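Ticket 1264: Clusis app, session check-in fails on older phones
Opened in April by Daniyal Durrani, event tech, Pillville developer day

9:10 a.m. First report from the front desk. Attendees open the Clusis event app, tap Check In for the morning workshop, and get a white page with a spinner. The spinner never clears. The desk has been signing people in on paper.

9:25 a.m. Tried it on my own phone and got in on the first tap. Borrowed two phones from people in line. One worked, one did not. The one that failed was on app version 7, the other was on version 8. Mine is on 8 as well.

9:40 a.m. Asked the desk to write down the app version next to each name on the paper list. Everyone who has failed so far is on 7. The store is offering 8 to all of them, but the download is slow on the hall wifi and a few people gave up partway.

Moved one phone off wifi and onto cell data. Still on 7, still a white page. So the network makes the update slow but does not cause the check-in fault.

10:05 a.m. Called Sohail Qureshi at Plastent, who host the check-in service. He can see the requests coming in from version 7. They get a redirect to the new sign-in address, and the old app does not follow it. The address was switched last night. I had the change notice in my inbox and read it as applying to the organizer site only. It does say "all clients" in the second paragraph.

10:20 a.m. Asked Sohail to put the old address back. He can do that, but it needs a restart on their side and everyone already checked in would have to sign in again. We agreed to wait for the break between sessions.
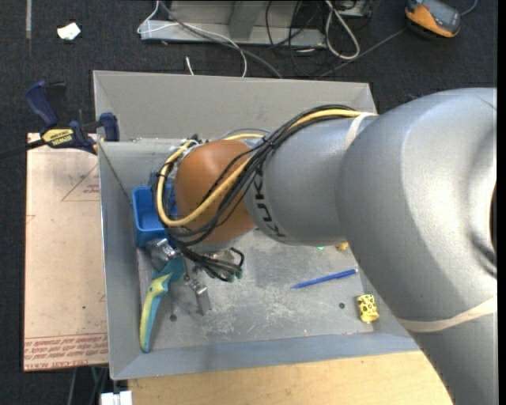 KUKA arm over an open metal bin.

10:50 a.m. Break started. Sohail restored the old address and restarted the service. It was down for less time than he had warned me. Tested with the same borrowed phone on version 7: check-in screen loads, badge code shows, workshop is marked attended.

11:05 a.m. New problem. People who had signed in earlier are now seeing the schedule with no rooms listed. Same on 7 and 8. Signing out and back in fixes it. Pull-to-refresh does not. Sent a push message with the sign-out steps and put the same text on the screen outside the Ansari room.

11:30 a.m. Desk reports no more white pages. Two people still had blank rooms and had not seen the message. Walked them through it.

11:45 a.m. Entered the paper sign-ins by hand, 30 names. One entry has no last name and an email address I can't read. Left it off and told the desk — if the person asks for a workshop certificate, send them to me.

2:15 p.m. Afternoon check-in ran normally. Sohail confirms he is seeing both versions in the log with no errors.

Status: workaround in place. Keeping this open.

Still to do:
- Plastent to leave the old address up until version 7 is retired. Sohail wants a date from Clusis for that.
- Clusis to look at why the room list is dropped after a service restart. I have sent them screenshots from both versions.
- Add "update the app before you arrive" to the attendee email for the next event, with the version number.
- Keep blank sign-in sheets at the desk. We ran out and were using the backs of the lunch menus by the end.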